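Peswood Forum
Home Boards Members Log in
Search this board... Go

Wrist-view policies: does background clutter in the demos help?

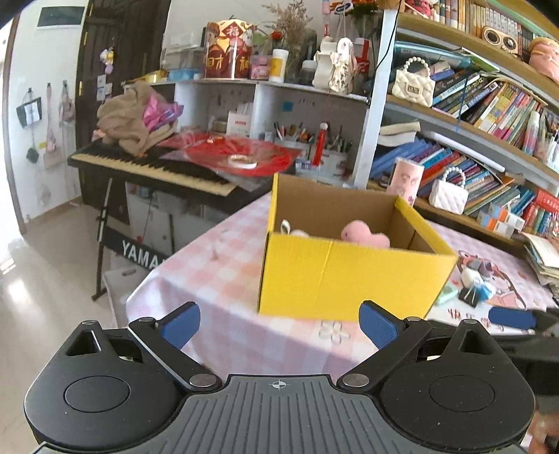 Wrist view, gripper open at the yellow box.

l_campbell wrote:
We trained two policies on hand-held gripper demos, 400 episodes each. Set A came from one bare bench, set B from 10 furnished homes. Same task family, same network, same training length. Over 50 trials in an unseen room, A completed 10 and B completed 40. My reading is that variety in the background accounts for most of the gap.

nruegg wrote:
You changed more than the background. Ten homes means ten tables, different box heights and different light. Look at the cloth in your picture: pink, peach and white checks under a bright yellow box. The bench set has nothing like that directly behind the finger pads.

l_campbell wrote:
Agreed on table height. It was not controlled. The light was logged but not matched.

Mfinanga_A wrote:
Does the policy use the far field at all? The shelves and the piano take up a lot of pixels. I would blur everything beyond the table at test time and rerun B. If the score holds, the shelves did little at inference, though they may still have mattered in training.

nruegg wrote:
Blur is a shift in its own right. Swap in far fields from other homes instead - the edges stay sharp.

fwallner wrote:
Keogh board had a similar thread in May. Their gap shrank once the start poses were matched. Were yours?

l_campbell wrote:
Matched within each set, not across. I will rerun with shared start poses and the swap test, and post both on Thursday.

Mfinanga_A wrote:
Please post per-home scores as well. A pooled figure hides one bad room.

Recent threads
Finger pad wear and grip slip
Disura driver drops frames under load
Time sync between two hand-held grippers
Grenico mount: screw lengths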